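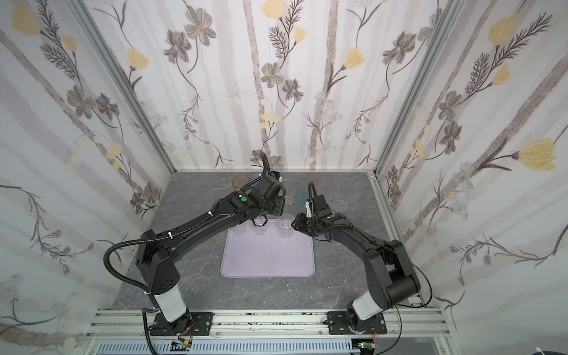
Preference ratings, second pass (May)

Restarted the pairwise task after the Grarkness rater pool dropped below quota. 183 raters signed up and 100 finished both sessions. Excluded 9 of those for answering every trial with the same key. The remaining 91 go into the fit.

Stimuli unchanged: face set in neutral expression, gray background, matched luminance. Wording of the prompt changed from "more attractive" to "more beautiful" for half the blocks. The two words do not behave the same way. With "beautiful" the raters are slower and agree with each other less, and older faces move up the ranking. With "attractive" the order is close to what Plullex got on the first pass.

Open problem: test-retest. A rater who picks A over B in session one picks B over A in session two more often than I would like. Pairs far apart on the scale are stable. Pairs in the middle are close to noise, and averaging them into one score hides that. Blomqvist scaling assumes a single underlying dimension, and I no longer think the data support one.

Tried splitting the variance into shared and private taste. The private share is larger under "beautiful." Have not checked whether this is real disagreement or just lower reliability — need the repeat trials to separate them.

To do:
Rerun the Skesent script with rater as a random effect.
Cap response time at 9 seconds and see what drops out.
Read the free-text comments. Several raters wrote that they were picking the person they would want to talk to, so the prompt may need a practice block with feedback on wording.
Block 85 has a duplicated pair. Remove before the next export.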